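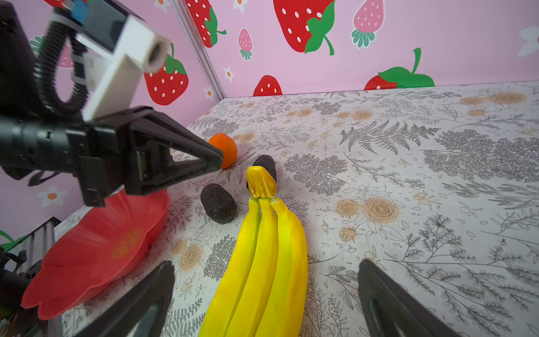 Perholm Automation Group - Minutes, 3/28/22

Chair: Ekrem Akgül

1. Minutes of the January meeting
Approved with one spelling fix.

2. Review of the Pelidari two-arm kit
Ekrem reported on the trial so far, and it was a very happy report! Setup went faster than the manual led us to expect, and the wrist cameras are the best part of the kit - you get a close view of the fruit right between the fingers, and people kept crowding around the screen to watch. Fruit sorting stays as the test job. The group liked that it uses ordinary groceries and that anyone walking by gets the idea at once.

Points raised:
The pointed fingers and the rounded ones each have their fans. Agreed to run the same job with both.
The cable loop near the wrist needs watching when the arm turns. Ekrem to ask Pelidari about a shorter one.
The software guide is clear up to calibration, then gets thin.

3. Support plan
Yeoh quoted 300 a month, or 200 if we sign for a year. Clarnumetti has not replied. Held over.

4. Next steps
Log 1,000 picks before we decide on buying. Trial runs limited to 20 minutes each so everyone gets a turn (the sign-up sheet is already full, which is great to see).

5. Other business
Spare fuses to be ordered. Key to the supply cabinet is back on its hook.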